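Katura bin-and-plush set, README
rev 12/09/2021, Wilmer Apaza

Read this before you train on anything in here. Part of the set has a gripper fault in it and the labels don't fully cover it.

What's in it
Two-handed tabletop episodes, hand-held grippers, one camera on each tool plus a head view. Items are soft stuff (a panda plush, a pack of wipes) and a white plastic storage bin. 80 episodes total, 3,000 frames each after trimming. 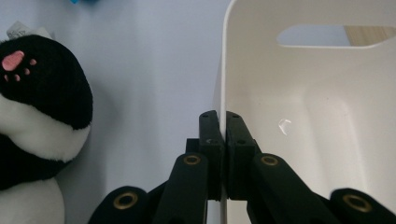 The fault
Jaw width on the left tool drifts. Encoder zero slips when the fingers close hard on something thin, then every width after that reads too wide until the tool gets re-zeroed. Rosaura Marulanda spotted it in August, when the log said open and the wrist video said shut. Nothing in the logger caught it. No alarm, no dropped packets, just wrong numbers.

6 episodes are confirmed bad. They're in the folder bad_width, kept on purpose. Don't merge them back. Video and pose in those are fine, only the width column is junk.

Cause, as far as we know: set screw on the encoder hub backing out. Jhosep Bermúdez refitted it with threadlocker and re-ran the calibration. No slip since, but we haven't done a long soak test so don't quote me.
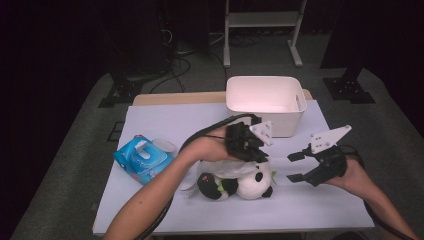 Second problem, seperate from the first. Cable strain. If the operator turns the wrist too far the connector unseats for a moment and the width holds its last value — looks like a very steady grip. Search for flat runs in the width column longer than 2 seconds and treat them as suspect. Script is check_flat.py, it's slow, sorry.

Safety
Eusebio Tamayo got a finger pinched in the linkage during a re-zero. Skin not broken, but it was logged. Power off BEFORE you touch the arms of the gripper. Motor-assist units can close on reconnect, hand-squeezed ones won't, and they look the same from the top. Check teh label.

Known gaps
- flat runs not labeled yet
- head view clock not checked against the tool clocks after the refit
- no width ground truth for the plush, it squashes

Report new bad episodes to Wilson Salazar with the episode ID and frame number. Screenshots alone don't help.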